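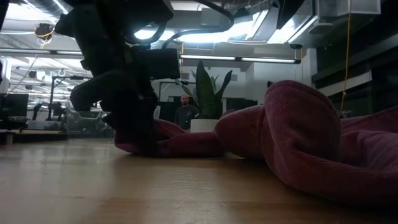

Presska Notes: Common Questions

Last updated Mon 22 January

What is Presska Notes?
It's a note app for phones and computers. You type, it saves, and your notes show up on every device you've signed in on. We love plain text around here, so that's what your notes are under the hood.

Why does the app use so much storage on my phone when I only have a few notes?
Usually it's attachments. Every file you add to a note is kept on the phone so you can open it on a plane or in a basement. Go to Settings, then Storage, then Offline Files, and pick "Keep recent only." Your older files stay on the server and download again when you tap them. If the number doesn't drop right away, close the app all the way and give it a minute!

I deleted a bunch of notes and nothing changed. What gives?
Deleted notes sit in the Trash for 40 days. Open Trash and tap Empty if you want the space back now. Please look through it first. Once it's emptied we can't get anything back for you, and we do get asked.

How many devices can I sync?
Five on the free plan. On the paid plan there's no limit, and one of our beta testers has a frankly wonderful pile of old tablets all running at once.

Is there a limit on notes?
The free plan stops at 1000 notes. Notes in the Trash don't count. Attachments can be up to 80 MB each on either plan.

Sync is stuck on "Waiting." How do I fix it?
Check that you're on version 5 or later, on all of your devices. Older versions can read your notes but can't send changes. After that, turn sync off and on again under Settings, Account. Your notes won't be erased by this. Still waiting? Some work networks block us, so try it once on your phone's own data.

I see two copies of the same note, one marked "Crenshaw." Who is Crenshaw?
Ha, everybody asks! Crenshaw is our name for the part of the app that handles conflicts. If you edit a note in two places while one of them is offline, Crenshaw keeps both versions so you don't lose a word. Copy what you need into one and delete the other. A side-by-side merge screen is planned for March and we're really excited about it. Ansel Park has been building it since last summer and it's so much nicer than what we have.

Can I bring in notes from Piveck?
Yes! In Piveck, export as a zip. In Presska on your computer, choose File, Import, and select the zip without unpacking it. Folders and dates come across. Tags come across too, but colored tags turn gray.

Does it work without an account?
It does. You get everything except sync and shared notebooks.

What about dark mode?
It follows your system setting. There's also a warmer theme called Daltutby, made by Clyde Kasprzak, under Settings, Appearance. Give it a try at night, it's gorgeous.

How do I report a bug?
Help, Send Report. Tell us what you tapped right before it went wrong, and leave "Include log" checked if you can.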